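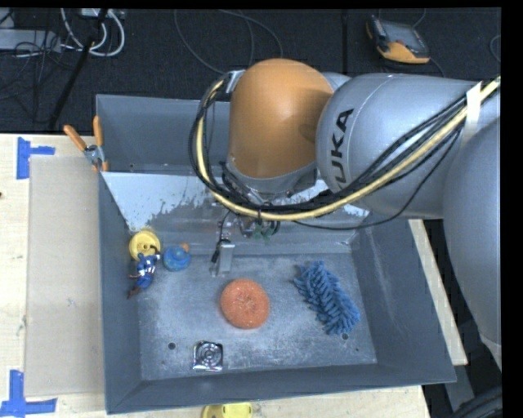 Community Help Desk -- Referral and Helpline Services

Withdrawing consent after a helpline has shared a caller's details

Posted by Rakiya Yusuf

I am writing on behalf of my father, who telephoned the Fandmont County helpline in March to ask about help with his heating bill. During the call he agreed that his name and number could be passed to partner agencies. He has since been contacted by four organizations, two of which deal with matters he did not raise, among them a home repair program in Savell. He does not object to the heating referral and would like it to continue. He would, however, like the other contacts to stop.

The operator gave him a reference number, but he did not write it down. Is it possible to withdraw consent in part, and must the request come from him directly? He is hard of hearing and prefers not to use the telephone a second time.

3 replies

Suleiman Iyamu

Consent given to the county helpline may be withdrawn in whole or in part at any time. The request should be made in writing, and the form for this purpose is Form 26, available at the Briggs Street office and at all branch libraries. Section B of the form lists the partner agencies by category. Your father should mark only those categories from which he no longer wishes to hear and leave the heating and utilities line blank. If that line is marked, the open referral will be closed and he will need to apply again.

The reference number is helpful but is not required. Staff can locate the record using the telephone number from which the call was placed, together with the month of the call.

You may complete the form for him, but he must sign it himself. If he would like you to speak with staff about the matter afterward, he should also sign the representative statement on the reverse side. Without it, the office will confirm receipt to him only.

Please note that the helpline notifies its partners of the change but does not remove records those agencies already hold. Each agency keeps its own files. A short letter to the home repair program, asking that he be taken off its contact list, is advisable.

Asabe Onuoha

My mother had the same thing happen and she just told them to stop when they called. They stopped. I do not recall any form.

Aldana Jara

The reply from Mr. Iyamu is correct as to the form. I would add two points from having submitted one last year on behalf of a neighbor.

First, the form may be delivered by mail or in person, but the Briggs Street counter closes to visitors at 4 p.m. The change took nearly 26 days to reach all of the agencies in our case, and one further call was received during that period -- the caller had been working from an older list and apologized.

Second, with regard to your father's hearing, the county accepts relay calls and will also correspond entirely by letter if asked. There is a box for this near the top of the form, under "Preferred contact." It is easily overlooked. Once it is marked, the preference applies to the heating referral as well, so he should expect that agency to write to him instead of calling.

Rakiya Yusuf

Thank you all. We have obtained the form from the library and my father has signed both sides. I had missed the contact box and have now marked it. I will write to the Savell program separately this week.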